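About Gravberg

Gravberg is a textile care and testing firm based in Rurnlow. We test household cloth for makers, importers and shops, and we write the care labels and washing instructions that go with it. Our work covers tablecloths, towels, bed linen, curtains and washable covers. We do not test clothing, carpets or fire safety, and we pass those enquiries to other laboratories.

What we do

Most of our work falls under four headings: shrinkage, colour fastness, absorbency and wear. A maker sends us cloth from a production run, together with the fibre content and any finish that has been applied. We cut the test pieces, mark them, condition them and put them through the agreed number of washes. Measurements are taken before the first wash and again after each stage. The report gives all readings, including any that fall outside the expected range, and states the machine programme, detergent and drying method used.

Waffle weaves make up a large share of the cloth we receive. The raised cells are formed by long floats of yarn, and these relax in the first few washes. A waffle cloth can lose a good deal of its length while its weight per square metre goes up, so a single shrinkage figure says little about how it will behave in the home. We therefore report length, width, thickness and weight separately. We also record the depth of the cells, as this affects both how the cloth takes up water and how flat it lies on a table.
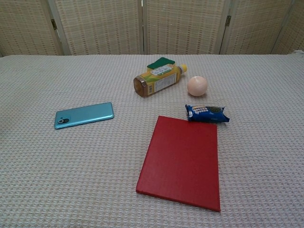
Pale waffle-weave cloth in use as a table covering.

Terry, plain weave and twill are tested on the same equipment with different settings. Knitted covers are accepted if they are supplied unstitched. Quilted goods need a longer drying stage and are booked in separately.

How we are set up

The firm has two sites. The main laboratory in Rurnlow holds the washing machines, the drying room and the conditioning room, where cloth rests at a fixed temperature and humidity before it is measured. The smaller site at Wivley deals with sample intake, cutting and storage. Cut pieces move between the two in sealed bags. Retained samples are kept at Wivley for 3 years from the date of the report and are then recycled as wiping cloth, unless the customer has asked for them back.

The conditioning room can hold 600 test pieces. It is usually the limiting factor when we quote a start date, and customers with large ranges are advised to book before August, when winter bedding begins to arrive.

The Choo record

Results are stored in Choo, our own sample record system. Each piece is given a number at intake, and that number stays with it through cutting, washing and measurement. Customers can see the progress of their own work in Choo and download past reports. Corrections to a reading are added as a new entry, with the old entry left in place.

Choo also holds the reference cloths. These are lengths of plain cotton washed alongside customer samples so that any drift in a machine can be found. If a reference cloth falls outside its limits, the whole load is repeated at our cost.

Sending us cloth

Please send at least three metres at full width, taken from the middle of the roll. Cloth should be rolled and not folded, as hard creases affect the first set of measurements. Finished items are accepted if the range is not available by the metre, but we will need enough of them to cut a full set of test pieces. Label each roll on the outside and on the selvedge.

The standard programme includes a report and one draft care label. Extra wash stages, abrasion testing above the standard level and repeat labels in other languages are charged separately. A price list is sent with every quotation.

Samples for either site should be addressed to Gravberg Intake, Wivley. Deliveries to the Rurnlow laboratory cannot be accepted.

Page last revised 09/06/2024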